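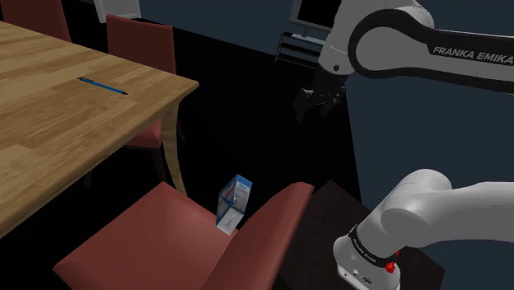 Myroslav Symonenko wrote to me that southpaws should never circle to the left, and this has confused me more than it helped.

Stance and footwork against an orthodox opponent
posted by heteck_113

I train in amateur MMA, in the evening group at the Daltevholm gym. I am right-handed but I stand southpaw, because I came from fencing. Against other southpaws I feel fine. Against orthodox fighters my front foot is always inside theirs, and I eat the straight right. My coach says "win the outside", but when I step there I lose my distance and my kick comes too late. Is it only a matter of more rounds, or is my step wrong?

Lurka
8 people found this useful

Your step is probably too big. Many beginners move the front foot far to the outside and leave the back foot behind, so the hips are open and there is no power in anything. Move the front foot half a shoe length, then bring the back foot the same distance at once. Throw the jab while you step, not after it. In a mirror match you don't meet this problem, so it is normal that you feel it only now.

About circling: going to your right takes you away from his right hand – this is the usual advice. But if you only go right, he will wait for you with the left hook. I go left too, after I make him miss. Ask a partner for 20 minutes of slow work, only jabs and feet.

Akinola

just switch to orthodox, you are right handed anyway

heteck_113

Thank you, Lurka. I tried the small step in September sparring and my back foot was really the lazy one. I will stay southpaw for now. Does the same step work near the fence, or is there no room for it?

Lurka

Near the fence I would first get the center back, then think about the foot.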